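Davow Library of Things

The Davow Library of Things is a lending collection in the town of Davow, run as a department of the Davow Public Library. It lends tools, kitchen equipment, measuring instruments, musical instruments and small electronics to holders of a library card. The collection occupies the ground floor of the Tekin Building on Bostis Street and is separate from the book stock, which stayed in the main library when the collection was opened.

History

The idea of lending objects in Davow comes from the librarian Zübeyde Dönmez, who had earlier managed the toy library in the neighboring town of Fudport. The first stock was 100 objects, of which the greater part were hand tools given by residents. In the first year they were kept in two closets behind the children's room, and borrowers had to ask for them at the general desk.

The move to the Tekin Building took place in February of the second year. The building had been a shoe store and had stood vacant for seven years. The library rents it from the town at a reduced price, under an agreement which must be renewed each time the town budget is approved.
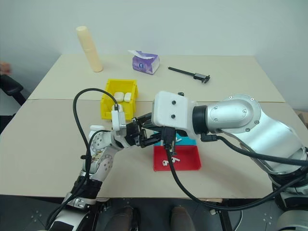 A table with a digital caliper, a pack of tissues and a bottle.

Collection

The catalog lists 167 objects. Each object has its own record in the same catalog as the books, with a list of parts, a short instruction and the replacement price. Objects that consist of many parts, such as sewing machines and socket sets, are lent in a closed case with the list of parts glued inside the lid.

The most requested objects are the carpet cleaner, the pressure canner and the projector. For these three a waiting list is kept, and a borrower may not renew the loan while another person is on the list. Gasoline-powered tools, ladders and car seats are not accepted as donations. The rule on ladders was disputed by some residents, and the library board considered it again, but it remained in force.

Borrowing rules

A borrower must be 18 or older, live in Davow or Fudport, and have no unpaid charges on the card. Before the first loan the borrower signs a liability form, which remains valid as long as the card does. The usual loan period is one week. Musical instruments may be kept for eight weeks. One household can have three objects at the same time.

Objects must be returned to the desk in the Tekin Building, and it is not permitted to leave them in the book drop. A late fee is charged for each day, up to the replacement price of the object. Normal wear is not charged. If a part is missing, the borrower can bring an equal part instead of paying.

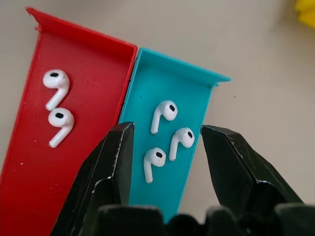 Red and turquoise plastic trays, with white wireless earbuds in the red one.

Relation to other libraries

Residents of Bostis, which has no lending collection of this type, can borrow on a yearly guest card. Objects do not travel between towns through the interlibrary loan, as the delivery van accepts only printed material and discs. The toy library in Fudport keeps its own catalog and its own rules, although a Davow card is valid in both places.

See also

Toy library
Tool library
Interlibrary loan
Davow Public Library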